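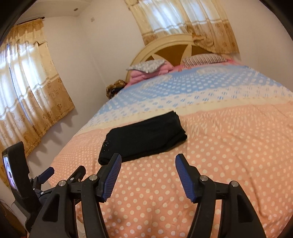 Gripper recall and laundry folding runs - FAQ

Last edited by Jasper Hermans, October. Will add to this as questions come in.

What happened?
Left finger on some of the Gekix hand-held grippers stopped closing all the way. Trigger goes full travel, finger stops short, cloth slips out at the second fold. Log still says closed. So the bad folds went in as good ones.

Which units?
Serials 2363 to 3282. Number is under the handle, small print, use a flashlight. Anything outside that range is fine, keep working.

What's the cause?
Pivot pin backing out of the linkage. Once it moves a little the arm rubs and the finger hangs up. We first blamed the pads. Wrong - new pads made no difference. Sorry to everyone who swapped theirs.

How do I check mine?
Power off first. Open and close by hand, slow. Any click or gritty feel, stop. Run a fingernail over each pin, should be flush both sides. If one sticks out, tag the unit and put it in the return box.

Can I just push the pin back in?
No. Two people at Zasdale did this and both pins came out again the same afternoon. One also got a pinched finger, see next.

Is it a safety problem?
Yes, a small one. A stuck finger can let go all at once. Keep your other hand out of the gap and dont clear snagged cloth with the power on. If you got pinched, even a little, report it. No blame.

What about the episodes I already recorded?
727 are on hold. Not deleted. We're going through the video now and keeping the ones where the fold held. You still get paid for all of them.

Does this affect bed runs only or tables too?
Both. Shows up more on beds becuase the fingers press into something soft and the linkage gets a side load.

When do I get a replacement?
Cuypers is doing the repairs, new pins with a locking clip. Drelletti ships them back out to you. Allow 2 weeks, maybe less.

I only have one bad gripper of the pair. Send both?
Send both please. They get calibrated together.

Do I need to redo setup after?
Yes - full open/close calibration, then three test folds before any real ones. Use a t-shirt, nothing thick.

Still stuck?
Reply to the recall email with the serial in the subject line.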